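Chamada de colaboradores: blogue Fendadum

O Fendadum, blogue coletivo dedicado à subcultura gótica, à decoração de interiores escuros e à costura de inspiração vitoriana, abre candidaturas para novos autores regulares. O blogue é alojado e mantido pela Mivalley, que assegura a parte técnica, e publica em português desde a sua criação.

Há 11 lugares em aberto, distribuídos pelas secções Casa, Vestuário, Música e Leituras. A distribuição final depende das candidaturas recebidas.

Funções

Cada autor publica 2 textos por mês, com extensão entre 400 e 900 palavras, e responde aos comentários deixados nos seus próprios artigos. A moderação geral cabe à equipa editorial. Os textos são entregues no editor do blogue, em modo de rascunho, até sexta-feira às 11 horas. Um rascunho entregue depois dessa hora passa para a semana seguinte.

A secção Casa aceita também textos sobre a vida doméstica comum: limpeza, arrumação, louça, pequenas reparações.

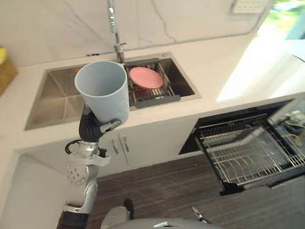 Secção Casa: copo azul-acinzentado sobre o lava-louça de duas cubas.

Requisitos

Domínio do português escrito, em qualquer variante. Não é feita uniformização ortográfica entre variantes, mas cada texto deve ser coerente.
Experiência anterior em blogue próprio ou coletivo, ativo ou encerrado. Fóruns e listas de discussão contam, desde que os textos estejam acessíveis.
Fotografias próprias ou com licença de reutilização indicada. Imagens retiradas de lojas só com autorização escrita.
Idade mínima de 18 anos.

Não é exigida presença em redes sociais. O número de seguidores não entra na avaliação.

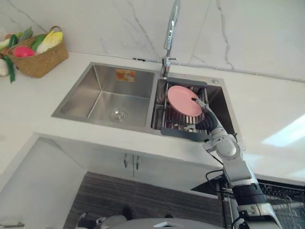

A colaboração não é remunerada durante os primeiros três meses. Terminado esse período, os autores que continuem recebem uma parte igual da receita de publicidade da secção em que escrevem, apurada no fim de cada trimestre. Os artigos patrocinados são raros e vêm sempre identificados no título — o autor pode recusá-los sem indicar motivo. As peças enviadas pela loja Berier para recensão ficam com quem as recenseia.

Os direitos de autor mantêm-se com o autor. O Fendadum pede apenas exclusividade de 30 dias após a publicação; depois disso, o texto pode ser republicado noutro sítio com ligação ao original.

Prémios, correntes e selos entre blogues podem ser aceites e mencionados, mas num único artigo mensal conjunto, para não ocupar o calendário das secções.

Candidatura

Enviar, pelo formulário de contacto, secção pretendida, ligação para dois textos já publicados e um parágrafo com três temas que gostaria de tratar. Não anexar currículo. Pseudónimos são aceites em todas as fases; o nome civil só é pedido para efeitos de pagamento.

A leitura das candidaturas demora cerca de 11 dias. Todas recebem resposta, incluindo as recusadas. Os autores selecionados têm uma sessão de introdução ao editor, à distância, e começam a publicar em dezembro.

Dúvidas sobre a secção Vestuário devem levar a palavra Fernandes no assunto — é o nome da caixa de correio dessa secção. As restantes seguem pelo mesmo formulário, sem indicação especial.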